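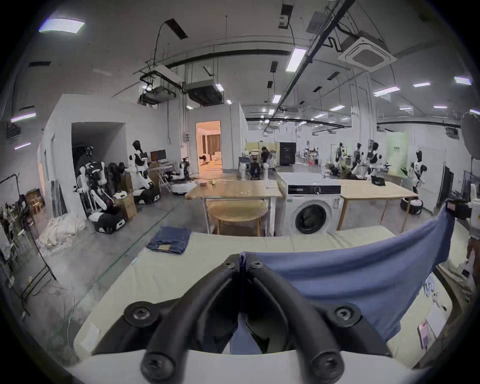

How to fold laundry on a padded table (shirts, jeans, the rest)

Quick version first, for people who only came for that. Pad the table. Shake everything out. Pull it tight before the first fold. Jeans on the bottom, tops on top, small stuff last. Done.

Longer version, because I keep getting asked.

What you need

A flat surface, hip height or a bit over. Mine is a table with a padded cover. An old blanket folded double with a sheet over it works fine, tuck the ends under so it doesn't creep. Padding matters more than you'd think. On a bare tabletop the cloth slides away from you, on padding it stays put and you can press a crease in with the side of your hand.

Somewhere close to the washer if you can manage it. Less carrying, fewer socks on the floor.

A basket for finished piles. Spray bottle with plain water, optional.

Before you fold

Take things out of the dryer while they're a little warm. If you line dry, wait until seams and waistbands are dry too, not just the middle. Check pockets. Check them agian. I've washed a bus pass, a pen and most of a paperback this year.

Sort into rough heaps - pants, tops, underwear and socks, towels. Don't get fancy. By person if there's more than one of you.

Jeans

Do these first. They're heavy and make a good base for a pile.

1. Hold by the waistband, one hard shake.
2. Lay flat, zipper up. Zip it, button it.
3. Fold one leg over the other, back pockets on the outside.
4. The crotch seam sticks out in a little point. Tuck it in so you have a straight edge.
5. Hem up to just under the waistband.
6. Fold in half again. Thirds if your shelf is shallow.

Smooth it with your forearm, set it at the back of the table, out of your way. Patch side up if you have a few pairs that look the same, easier to tell them apart.

T-shirts and tops

This is where people rush and get the lumpy ones.

1. Pinch the two far corners, or shoulder and hem if it's a big shirt, and pull. Properly taut. Hold it there for a second. That takes out half the wrinkles before you've done anything else.
2. Lay it down still stretched, front facing the table.
3. Smooth from the middle out to the sides.
4. Fold one side in to about the middle of the back. Sleeve folds back on itself so it lies flat.
5. Other side the same.
6. Bottom up, stop a little short of the collar.
7. Up once more, flip it over.

Long sleeves - same thing, but run the sleeve straight down along the fold before doing the second side. Don't let it cross the middle or you get a ridge.

Thin stretchy fabric: go easy on the pulling. Enough to flatten it and no more. Knits, don't pull at all, just lay them down and pat.

If you have a second pair of hands, use them. Each person takes an end, both pull, lower it together. My neighbor Halina and I get through a whole load this way while the next one is still spinning. Bedsheets are hardly worth trying alone.

Socks, underwear, small things

Socks flat together, fold over once. Balling them wears out the cuffs. Underwear in thirds, then in half. Odd socks go in a bag on the hook, and they stay there until September when I throw out whatever hasn't found a partner.

Towels

Long side in thirds, then in half, then half again. Put the folded edge facing out on the shelf. Looks tidier and you can grab one without dragging out three.

Stacking

Heaviest at the bottom. Keep piles low, around 3 pairs of jeans and then start a new one, otherwise the whole thing leans over on the walk to the bedroom. Turn every other shirt the opposite way around so the collars don't all build up on one side.

Drawers: stand the shirts on their edge in a row, like files. Shelves: flat piles.

Problems

Shirt won't hold a fold - fabric's too slippery. Roll it.

Crease in the wrong place - one spritz of water, pull tight, smooth with your palm, leave it alone for a few minutes.

Pile slides around - the cover is loose. Tuck it under again or pin it at the corners.

Jeans too stiff to fold neatly - they dried too long. Shake them hard, knead the waistband a bit, try again.

Everything wrinkled anyway - you left it in the basket overnight. Ten minutes in the dryer with a damp washcloth, then take it out right away this time.

Lint: wipe the cover down before you start on dark stuff, especialy after towels. Sticky roller or a damp hand.

Updated 3/31/23, added the towel part. Fitted sheets get their own page when I have a free afternoon.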